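Dovham Early Years Kitchen Safety Project
Progress report to the Wouters Fund
2025-02-05
Prepared by: Eluned Jenkins
Reviewed by: Geert Leemans

1. Status

The project is on schedule for the home visit component and five weeks behind on the survey component. Spending is within the approved budget lines. No change of scope is requested.

2. Household survey

The survey records burns and scalds in homes with at least one child under school age. A total of 967 households were invited and 204 returned a complete form. The response rate is lower than planned. Most of the shortfall is in the Ovar estate, where the first mailing used an outdated address list. Joris Van Damme has obtained a corrected list and a second mailing is being printed.

Hot drinks are the most frequent source of injury reported so far. Steam from covered dishes comes next, followed by contact with oven doors. These rankings are provisional and should not be quoted until the Ovar forms are in.

3. Home visits

Visits follow the checklist agreed at the start of the grant. Two items were reworded after the first round: "cord within reach" now states a height, and "appliance at child level" now covers shelves as well as counters. Forms completed under the old wording have been recoded – the original entries are kept in a separate column.

Bok-nam Yeom has trained three new visitors. Each one accompanies an experienced visitor before working alone.

4. Play session materials

The play sessions teach children to ask an adult before opening a hot appliance. Dirk Prins drafted the session guide, and it is now with the nursery staff for comment. The kitchen units from Uralwood have been accepted after a check of edges and fixings. Pretend food is used throughout, and the guide lists which pieces are too small for the youngest group.

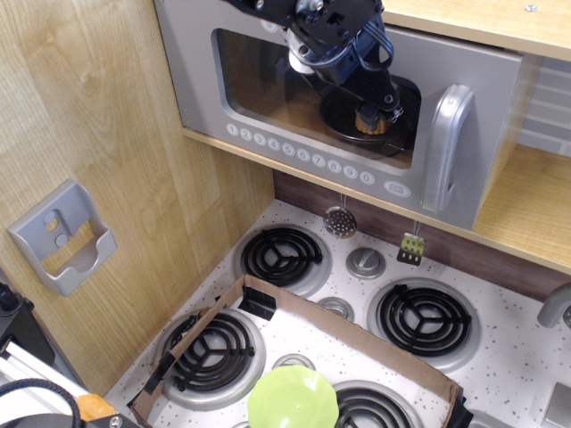 Figure 1. Toy microwave with number buttons, on a shelf above the toy stovetop.

5. Open issues

The data sharing agreement with the clinic is unsigned. Without it, survey answers cannot be compared with treatment records, and that section of the final report would have to be dropped.

6. Next period

Second mailing and data entry for Ovar. Revised session guide. Draft tables to the Fund by July.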